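Clunddale Sketch Outings: Site Check and Bag Check
Last updated: August

I walk this list before every outing and scribble comments as I go. The Nindinen riverside walk is the one filled in below, and what a great spot it is for drawing!

1. Meeting point easy to find
OK. Front steps of the old library, 9:30 in the morning. Plenty of room for stools without blocking the doors.

2. Shade for the whole session
PARTLY. Lovely shade under the figs until 11, then it slides off toward the parking lot. We draw for 90 minutes, so start at the east end and you'll stay cool. Hats for everybody anyway.

3. Footing and stools
OK, with one fix. The brick path has lifted near the second bench. I've put chalk on it, and I called it in to the parks desk (job 1131). Keep three-legged stools on the grass side, they wobble like mad on brick.

4. Walkways clear
OK. Leave a stroller's width behind you. Bags go under stools, please, straps tucked in.

5. Water, both kinds
OK. The drinking fountain works and the pressure is good. Paint water gets carried home in a screw-top jar and never goes in the river or the flower beds. I use old jam jars, 6 of them, and there's always a spare if you forget yours.

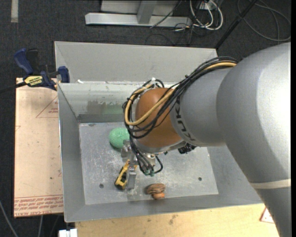
6. Blades and sharp things
OK. Pencil knives closed when you're not sharpening. Anatole Joly brought a little Mirko sharpener with a lid that catches the shavings and I want one so badly.

7. Fixative and sprays
NOT HERE. The benches are too close together and the breeze comes straight up the river. Spray at home, or use a soft pencil and slip a sheet of tracing paper over the page (works beautifully with charcoal too).

8. First aid pouch
RESTOCK. Band-aids fine, sunscreen nearly gone, tweezers missing. Cheema Pharmacy on the corner opens at 8.

9. Restrooms
OK. Behind the library, unlocked, soap in both.

10. Rain plan
OK. The covered arcade has terrific arches and a view of the clock tower, so bring a pen you trust and come even if it's gray!

Still to do: sunscreen, tweezers, look at the brick again before we set up.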